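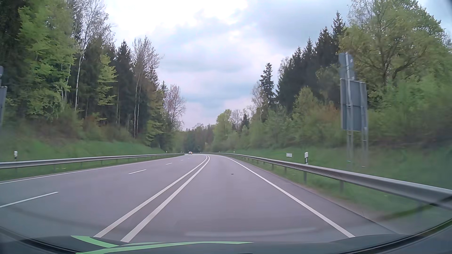

Our project set out to check a claim that gets repeated in a lot of phone security articles: that an app's permission list tells you enough to decide if the app is safe. We picked driving and navigation apps for the test, a category where asking for location looks perfectly reasonable. A road with guardrails on both sides, woods beyond them and two solid white lines down the middle is the kind of place where a driver wants directions and has no interest in reading a privacy notice. That makes the category a good one to hide things in, or so we suspected going in.

Corinne Quintanilla and I put 64 free apps on two test phones, both with a fresh account and no contacts except the ones we made up. Jalen Nguyen-Tran set up the proxy that recorded where each app sent its traffic. Every app got the same treatment: install, accept the defaults, run one short route, close it, then leave the phone alone for an hour. We logged 116 different outside hosts. Around 400 of the connections we recorded came during the idle hour, when the apps were closed and had no route to guide.

That last number sounds worse than it may be. Some of it is crash reporting and some is map data being refreshed, and we could not always tell which. Dilruba Munasinghe went through the idle traffic by hand and sorted what she could, but a good part of it was encrypted in a way our proxy did not open. We have left those connections marked "unknown" in the table. Other reports we read while planning this one counted them as tracking, and I don't think that is fair without more evidence.

The permission lists did badly as a guide. Istivley asked for location and nothing else, and it contacted more hosts than any other app in the set. Jultumer asked for location, contacts and microphone, which looked alarming, and then sent very little. A careful user going by the list would have kept the first and deleted the second. Whether that would be the wrong choice depends on what was in the traffic, and for Istivley we only know part of it.

We also tried Calloway, a scanner that gives each app a grade. It gave most of our set a B. When we asked our adviser, Theresia Trummer, what a B was supposed to mean, she told us to look for the scoring method. We found a help page with one paragraph on it and no method.

There are limits to all this. We used one operating system version, the routes were short, and 3000 log lines were lost in October when Storier, our backup tool, filled its disk. Eight apps had to be run again for that reason, on newer builds than the first time.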